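Home Entries Index Notes Links Contact

Search this diary Enter keyword Go

2018-04-24

Week two after the upper eyelids. Sutures out this morning at the Durkitmont clinic, left side first. Dr. Biswas did the right side herself and let the nurse, Nele Vandenberghe, do the left, which is how they did the markings too. The removal took less time than the parking. There was one stitch near the outer corner of the left lid that had been buried slightly and needed a second pass with the forceps. It stung. The rest I would describe as pressure.

Measurements, for continuity with the earlier entries. Swelling is now confined to the strip between the crease and the lashes. It is worse on waking and has mostly settled by ten. Bruising on the right has gone from purple to yellow and has drained down to the top of the cheek. The left never bruised much. The crease height still differs between the two sides. Kumudini Biswas says she won't discuss symmetry before July, and that a crease at two weeks is a crease plus fluid. She wrote this in the chart while saying it, so I assume many patients ask.

Vision: the upper field is clearly better. Before surgery I failed the untaped field test on both sides and passed the taped one, and that difference was the basis of the insurance claim. The claim was accepted for the functional part. The brow work I had been quoted for was not covered, and I declined it. The quote came from the other practice, the one Rogério Marinho used for his neck, and it bundled brow, upper lids and lower lids under one anesthesia fee. When I asked for the lids alone the price did not fall in proportion. Biswas quoted the uppers only, local anesthetic with an oral sedative, and the total was easy to check line by line.

Dryness is the main complaint. I am on preservative-free drops through the day and the ointment at night. The ointment blurs everything for an hour or so, so I now put it in last, after reading. Nele tested for incomplete closure by having me shut my eyes gently while she looked from below. There is a small gap on the right when I am relaxed. It closes with slight effort. She said this is common while the muscle recovers and asked whether I sleep under a fan. I do. The fan is now off, and I have moved the humidifier to the other side of the bed.

Billing. The statement lists a facility charge, a surgeon's fee and a supply line for $242. I asked at the desk what the supply line was. Soledad Hinojosa looked it up and it covers the drape pack, the cautery tip and the sutures. She also found that my $300 deposit had been entered against the consultation account and not the procedure account, so the balance I was sent last week was wrong by that amount. She moved it while I stood there and printed a new copy. I have filed both versions.

New instructions, copied from the sheet:

Stop the cold packs. Warm compress if wanted, ten minutes, clean cloth each time.
No eye makeup for another week. Not relevant to me.
No contact lenses until the next check.
Lifting is allowed again, but nothing that makes me hold my breath.
Sunglasses outdoors, and sunscreen on the scar once the skin is sealed.
Silicone gel may start in a week, thin layer, twice a day.

On the gel. The clinic sells one called Trisela, and there is a cheaper one called Grilla at the pharmacy on the corner. I read both boxes. The listed ingredients are nearly the same and the tubes are the same size. Biswas has no preference as long as it is a silicone gel and stays out of the eye. I bought the Grilla. The clinic tube would last well over 100 days at the rate I would use it, and I don't expect to need it that long.

Pranab Akanda called in the afternoon. His are scheduled with the same surgeon and he wanted the sequence of the day itself, so I gave it to him from my notes. Arrive fasted if taking the sedative. Photographs, front and both obliques, looking up and looking down. Marking done sitting upright, with the pinch test. Then the chair goes back, numbing drops, and the injections, which are the only part I would call painful. After that, a smell of cautery and a good deal of waiting. He asked about the Wijaya method, which he had found in an article, where some of the muscle is kept and folded. I told him I didn't know what was done with my muscle in that detail. It will be in the operative note. I have requested a copy and the records office takes its time.
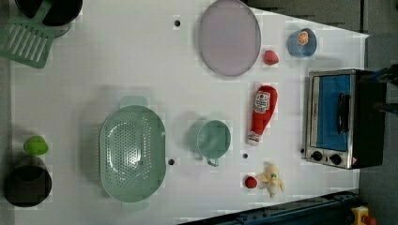
Toaster oven, strawberry, orange slice in its cup.

Read for forty minutes this evening without tipping my head back, first time in maybe three years. The forehead is not tired. I had been lifting the brows all day to see, and Biswas predicted they would drop a little once there was no need for it. I can't tell yet from the mirror. Will compare against the pre-op set when the clinic sends the files.

Took acetaminophen once, at noon. None tonight. Some itching along the right incision, outer third, no redness and no discharge. Head still raised on two pillows. The sheet says this is optional from now on, but the morning swelling is lower with them, so I will keep them through the weekend and then try one.

Next check in a month, with repeat fields. To bring: the drop log, the corrected statement, the list of questions about the right lid closure.

Contact | Copyright, all entries | Back to top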